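Bedroom Folding Set — README

Last change: October
Kept by: Wissam Masri
Second reader: Minoru Maruyama

What is in this folder

The Bedroom Folding Set is a collection of short recordings and still pictures of clothes on beds. It covers the ordinary work of a bedroom: picking a thing up, spreading it, folding it, putting it on a pile or in a drawer. It was put together under the project name Moltance, and this file describes the second part of it, which we call Baran. The first part, Mikard, has its own README and deals with kitchens and towels.

Baran contains 42 sessions. Of these, 31 are with one garment only and the rest are with a mixed pile. I wrote this text so that a person who opens the folder without us can understand what the garments are, what the bedding is, and how we chose our words for the labels. Please read the part on bedding before you use the colour labels.

The puffer session

The session most people ask for is the one with the magenta puffer. It is a good garment for study and a difficult one for folding. The fabric is glossy and the padding sits in horizontal channels, so light falls on it in bands, and every crease makes a dark line beside a bright one. A cotton shirt is much more quiet in this respect.

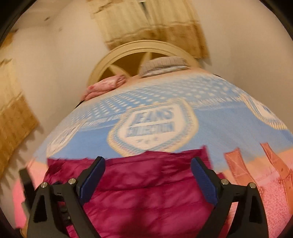 Photo: Wissam Masri.

The bed has a cream-coloured headboard with an arched top and spindles in a fan pattern. It is the easiest way to recognise the session when you look through the previews. If you see the arch and the fan, you are in the puffer session.

In the labels the garment is written as "puffer, quilted". We do not write jacket, vest or coat. Minoru and I discussed this for a long time. In many moments the garment is crumpled, and the person who labels cannot know from one picture what shape it has when it is hung up. A wrong certain word is worse than a right general one, so the general one stays.

The bedding

Bedding is not a background in this set. It has its own labels, for the reason that a printed cover can be confused with a garment lying on top of it. The cover in this session is a hard case. A part of it is pink, with a printed belt motif in orange-tan, where the straps have drawn stitching and one has a buckle. These belts are only print. Please do not label them as belts. In our first round, two labellers did so, and we had to go back over the whole session.

Another part of the cover is light blue with rows of white dots. It carries white badges in the form of a shield, and the badge in the middle reads JEANS CONNECTION in blue block letters, with small stars under the words. Other badges show only in part. The label for all of them is "print, text", also where the text cannot be read.

Near the headboard there is a crumpled pink floral item, and beside it a folded grey knit. For both we use open labels:

— "floral, pillow or cloth" for the pink one
— "knit, folded" for the grey one

If you can decide better from the moving recording than we could from the stills, write to us and we will correct the table.

How the labels for puffy fabric work

For flat fabric we use four words: edge, corner, crease, fold. For padded fabric this was not enough, and we added the following. They apply to the puffer and to the two quilted items in the mixed piles.

1. Channel. The padded space between two lines of stitching. Channels are labelled one by one when they are spread enough to be followed from side to side. When the garment is in a heap, label the heap only.

2. Seam. A stitched line, long or short. A seam which curves is still one seam. Do not cut it into pieces where it passes behind something; mark it as hidden for that part and continue.

3. Tuck. A place where the fabric is gathered to a small point or pucker. Tucks are easily taken for corners. A corner belongs to the garment and stays when the fabric is smoothed; a tuck goes away. In a single still you often cannot say which it is, and then "tuck or corner" is allowed.

4. Trim. An edging or a loop in another colour than the main fabric. On the puffer there is orange edging along the left side as it lies in the picture for this step, and near its lower part a small orange-red loop with white dots. Both are small and both sit near pink bedding, so they are missed often. Look for them first, before the big parts.
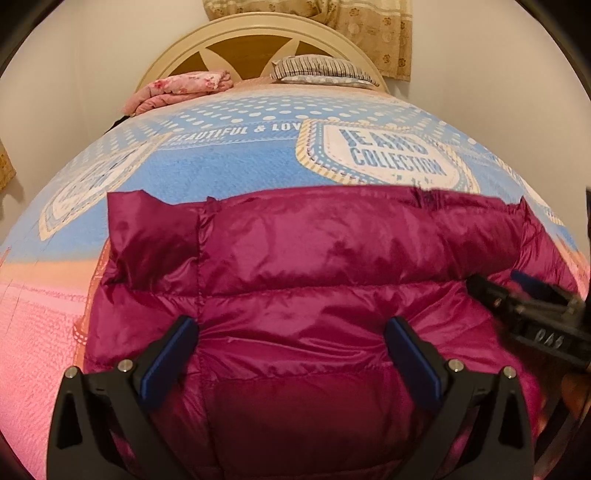

5. Wrinkle field. Many narrow folds which run together toward one point. Draw one outline around the whole field and do not try to trace each fold. We tried it for one afternoon and got a different result from each person.

6. Shadow panel. A darker area which has the same fabric as its neighbours. Give it the same garment label as the rest. On the magenta puffer such areas look maroon, but please keep the colour label as magenta.

Files and names

Every session has one folder. The name begins with the garment word, then the bed word, then the session number, for example puffer_arch_39. Inside are the recordings, the stills and a plain text table of labels. The tables open in any spreadsheet program. We use Canadian spelling in them, so it is colour and grey; a search for the other spellings will give nothing.

Known problems

Glossy fabric is sometimes labelled as torn where it has only a very bright highlight. We corrected this when we found it, but I do not believe we found all.

The outline for the bedding is less exact than the outline for the garment. Where the two touch, trust the garment.

The word "pillow" was used too freely in the early sessions. Minoru is going through them in order.

Storage and contact

The set is stored at Tivgate, and the copy there is the one to cite. Requests for access and corrections to labels can go to Wissam Masri at the same place. Corrections are collected during the week and entered on Friday. Please give the session name, the file and the label which you think is wrong — a short note is enough.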